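Startseite | Forum | Suche | Mitglieder | Regeln
Drucken | Per E-Mail senden

Forum > Küche und Haushalt > Geschirr

Thema: Steinzeug, Melamin oder Emaille für jeden Tag?

heidekraut_62
Wir müssen unser Alltagsgeschirr ersetzen. Das alte war von Viklund, Steinzeug, hat 15 Jahre gehalten und wird jetzt nicht mehr gemacht. Von den Suppentellern sind noch 4 da, alle mit angeschlagenem Rand. Wir sind zu zweit, am Wochenende kommen die Enkel. Spülmaschine muss sein, Mikrowelle wäre gut. Wer hat Erfahrung mit Tridora oder Millano?

Tellerrand
Millano haben wir seit Juni. Glasur ist in Ordnung, aber die tiefen Teller sind schwer. Ich habe einen auf die Küchenwaage gestellt: 386 g, leer. Für Kinder finde ich das zu viel. Im Oberschrank merkt man es auch, wenn man den ganzen Stapel herunternimmt.

Folke Eide
Für die Enkel würde ich kleine Schalen in verschiedenen Farben nehmen und für euch normales Porzellan. Jedes Kind hat seine Farbe, dann gibt es am Tisch weniger Streit. Bei uns läuft das seit Jahren so. Flache, runde Schalen sind besser als hohe, die hohen kippen.
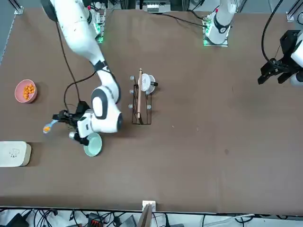

Schalen in Mintgrün und Rosa, der Löffel ist hellblau.

Tellerrand
Farbe ja, aber bitte kein Melamin. Das darf nicht in die Mikrowelle, und sehr heißes Essen soll da auch nicht hinein. Steht meistens auf der Unterseite, liest nur keiner.

kuechenbank
Das wird mir hier immer zu streng gesehen. Für Knabberzeug und Obst ist Melamin völlig ausreichend. Es fällt runter und man hebt es wieder auf. Meine Mutter hat ihre Schüsseln ungefähr 2000 gekauft (kann auch früher gewesen sein), die sind stumpf geworden, mehr nicht.

Tellerrand
Stumpf heißt zerkratzt. In die Kratzer setzt sich Tomatensoße, und das bekommt man nicht mehr heraus. Ich habe so etwas lange genug geschrubbt.

kuechenbank
Dann keine Tomatensoße hinein. Die Frage war außerdem nach Alltagsgeschirr für zwei.

Britt-Marie Bråten
Zu Tridora: Die Teller sind gut, die Becher nicht. Der Henkel ist so eng, dass mein Mann nur mit einem Finger hineinkommt. Ich würde Teller und Becher getrennt kaufen. Becher kann man einzeln nachkaufen, da muss nichts zusammenpassen. Bei mir kommen sie nicht mehr in den Schrank, sondern auf ein Drahtgestell. Seitdem hat keiner mehr eine Macke am Rand.
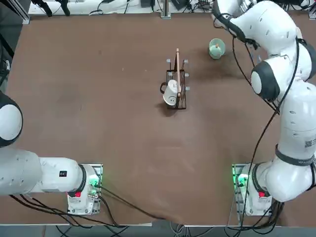 Weißer Becher im schwarzen Drahtgestell, daneben ein kleiner in Blassgrün.

heidekraut_62
Das mit dem Gestell gefällt mir. Bei uns stehen die Becher gestapelt, und daher kommen wohl auch die Macken. Setzt der Draht keinen Rost an?

Britt-Marie Bråten
Meins ist von Flirus und beschichtet. An einer Schweißstelle ist die Beschichtung ab, da kam nach einer Weile etwas Braunes. Ich stelle nichts Nasses mehr darauf.

Folke Eide
Zu Emaille hat noch keiner etwas geschrieben. Leicht, geht in die Spülmaschine, aber eben nicht in die Mikrowelle. Und heiße Suppe im Emaillebecher macht man einmal, dann weiß man es.

heidekraut_62
Emaille ist damit raus. Ich bestelle erst einmal zwei flache und zwei tiefe Teller von Tridora und sehe, wie sie sich in der Maschine machen. Bei den Schalen für die Kinder bin ich noch unentschieden. Mein Mann ist für Melamin, ich eher nicht.

Tellerrand
Frag vor der Bestellung, ob sie einzeln nachliefern. Bei Millano gab es die tiefen zuletzt nur noch im Set.

Zuletzt aktualisiert: Dienstag, 13. Dezember 2022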